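The first thing you notice about the Dakley 254 is how little it asks of you. I had been told to expect a stubborn old thing, all kick and smoke, and on a cool morning in April it started on the second push and settled into a soft, uneven tick, like a kitchen clock with a cold.

Dakley built small motorcycles in Pralonbridge for 8 years, and the 254 was the one people bought to get to work. It has a single cylinder, four gears, a fat little tank and a seat long enough for two friends or one person with groceries. Only 200 came over with the higher handlebars and the bigger rear rack, and those are the ones collectors fuss over now. Mine (well, mine for the week) had the rack, a dent in the rear fender and a horn that sounded embarrassed.

I took it up the old road toward Skenudden, where the pavement turns patchy and the trees lean in. Third gear is the happy one. You can leave it there through most of the bends and let the engine pull, and it will pull longer than you think — it just won't be hurried about it. The front brake needs a full hand and some planning.
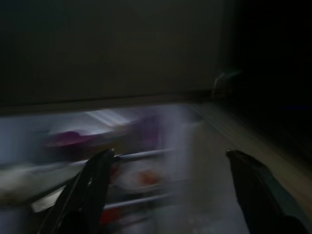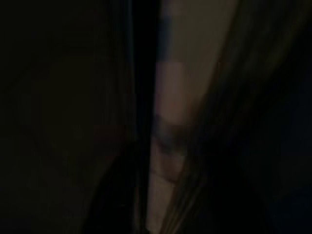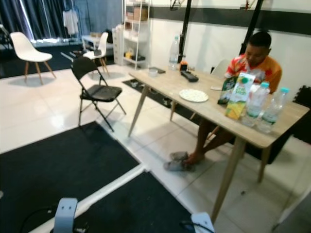 Parts are easier than they used to be. Visser makes new cables, gaskets and a very decent copy of the original muffler, and the owners' club keeps a list of who has spare wheels. The one thing to watch is the oil. Change it every 1,000 miles, warm, and look hard at what comes out, as the early clutch plates like to shed.

On the way back down I stopped twice, once for coffee and once for no reason except that the light was nice on the river and I wasn't ready to be done. I've ridden faster bikes this year, and a few that cost more than my first house. I'd have trouble telling you what any of them sounded like at idle — but I can still hear that tick.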